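Sevex Pamport 700 Jump Pack: Track Paddock Test

The Pamport 700 is a lithium jump pack sold for track-day cars and small support vehicles. The number in the name is its rated cranking current in amps. I bought mine from Prireck at full price in December and have used it for one winter of club events, mostly on a four-cylinder hatchback with a lightweight race battery and on the diesel van that tows it.

Case and cables

The case is a plain rectangular box with a rubber bumper at each corner. It has stayed shut through several drops onto concrete. The clamps are copper-faced and the springs are stiff enough to bite through light corrosion. My complaint is cable length. At 37 cm, the leads will not reach a trunk-mounted battery unless the pack sits inside the trunk with it, and on the hatchback that means balancing it on the fuel cell cover.

Starting

The race battery was run down on purpose until the starter would only click. The pack turned the engine over on the first try, and did so four more times before I stopped. The diesel is harder work. From cold, with the van battery flat, it started on the second attempt after a wait of one minute, which the manual asks for between tries. Ilse Postma ran the same test on her older Agarwal pack and needed three attempts.

The pack will not send power if it reads less than 2 volts at the clamps. There is an override button under a flap. It turns off reverse polarity protection, so check the clamps twice before pressing it.

Charging and standby

A full charge over USB-C took just under two hours with the charger in the box. I left it in the trailer for 121 days without topping it up, and the display still showed three bars out of 4. There is no percentage readout, so you are left guessing inside each bar.

The second USB port runs a tire pyrometer or a phone without trouble. It shuts off below a small load, and my lap timer fell under that limit and lost power between sessions. A timer with a larger screen stayed on.
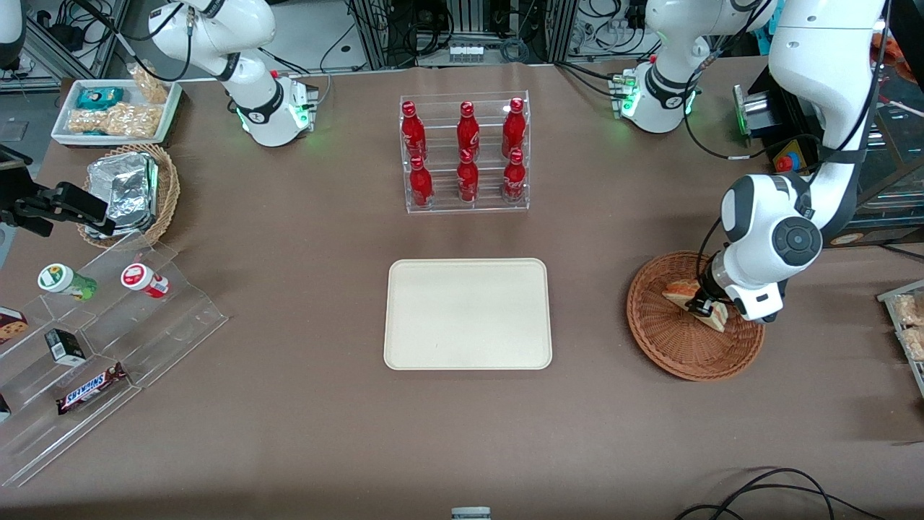

Sandwich basket and tray on the lunch table.

Price and support

At the price I paid, the Pamport costs more than twice what the smaller Sevex model does. For a gasoline car alone, the smaller one is enough. Spare clamps are sold separately and arrived in a week. The storage bag is thin and the zipper on mine failed by the third event.

Good: strong clamps, slow self-discharge, starts a cold diesel.
Bad: short leads, coarse charge display, poor bag.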